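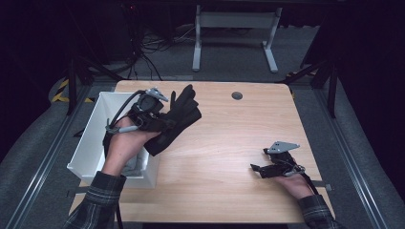

Nanna Hauksdóttir

Section 4. Setting up the Helell closet dehumidifier

Revised Friday, May 2, 2025

Read this section before the leaflet that came in the carton. The leaflet says the Helell is ready to use in moments and needs no attention for a season. Neither claim held up in the Gramcombe apartments, where we have had these units in hall closets through two damp winters. The steps below replace pages two through six of the leaflet. The wiring diagram on the back page is fine and you should keep it.

4.1 Before you plug it in

1. Empty the closet floor. Coats can stay on the rail if their hems clear the top of the unit by 20 inches. Hats, scarves and gloves do better in an open-topped box on a shelf than in a zipped bag.

2. Dry anything wet somewhere else first. The leaflet shows a dripping raincoat hanging over the unit and a smiling family. Do not do this. The Helell is built to take moisture out of air and is poor at taking it out of a coat.

3. Stand the unit upright and leave it overnight. If it traveled on its side, leave it a full day.

4. Pull the tank straight out by the lip. Remove the foam wedge from behind the float. The leaflet leaves this out. With the wedge in place the float cannot rise, and the unit will not know the tank is full.

CAUTION: Do not run the unit from an extension cord. If the cord does not reach the outlet with the closet door closed, choose another closet.

4.2 Placing the unit

5. Set the unit on a hard, level floor with the intake grille facing the door. On carpet, put a flat board under it.

6. Leave a hand's width of space at the back and on both sides. The sales page says it can go "anywhere." It can't go flush against a wall, where the exhaust air is drawn straight back in.

7. Route the cord along the hinge side of the door and check that the door closes without pinching it.

Note: Louvered doors let hallway air in as fast as the unit can dry it. If yours are louvered, you may be paying to dry the hallway. Szu-yu Lu lined hers with kraft paper on the inside and got a lower reading within the week. I would want to see that repeated before calling it a fix, but paper is cheap.

4.3 First run

8. Plug in the unit and press the power button until the green light stays on. A short press only wakes the display.

9. Set the target to 50 percent. Ignore the AUTO setting for now. I have not been able to find out what AUTO does, and the answer I got from the supplier was the same sentence that is printed on the carton.

10. Put a separate humidity gauge on the shelf at eye level. The built-in sensor sits next to the warm exhaust and tends to read drier than the closet is.

11. Close the door and leave it closed until the next day. Write down both readings.

12. If the shelf gauge is still well above the target, lower the setting one step and wait another day. Change one thing at a time.

CAUTION: Unplug the unit before reaching behind the tank for any purpose, including a dropped glove.

4.4 Emptying the tank

13. The tank holds 343 milliliters to the shutoff mark. The carton gives a larger number, measured to the brim, and you can't carry it to the sink at that level without spilling.

14. Empty it when the amber light comes on. Rinse it with plain water. No vinegar and no scented tablets, whatever the insert recommends. The insert also sells the tablets.

15. Push the tank back until it clicks. If the amber light stays on, the float is stuck. Tap the tank lightly on its left side and try again.

4.5 Filter

16. Slide the filter up and out, vacuum it on both faces, and put it back with the tab toward you.

17. The hour counter calls for a new filter at 1,810 hours. Look at the filter before you believe the counter. Tien-fu Man's was gray and furry long before that, in a closet shared with a cat bed, while mine was still clean when the message appeared. To clear the message, hold the timer and power buttons together for 4 seconds.

4.6 If it doesn't seem to be doing anything

Tank stays empty, shelf gauge is low: The closet is dry. Turn the unit off and save the electricity. Some closets never needed one.

Tank stays empty, shelf gauge is high: Check the wedge, the intake grille and the room temperature, in that order. In a cold closet the coil ices over and the unit spends its time thawing itself.

Musty smell persists: Look for a leak or a cold outside wall. A dehumidifier will cover for either one until you switch it off in September.

For storage between seasons, see Section 5. Skip the leaflet's advice to store the unit with the tank sealed; leave the tank out.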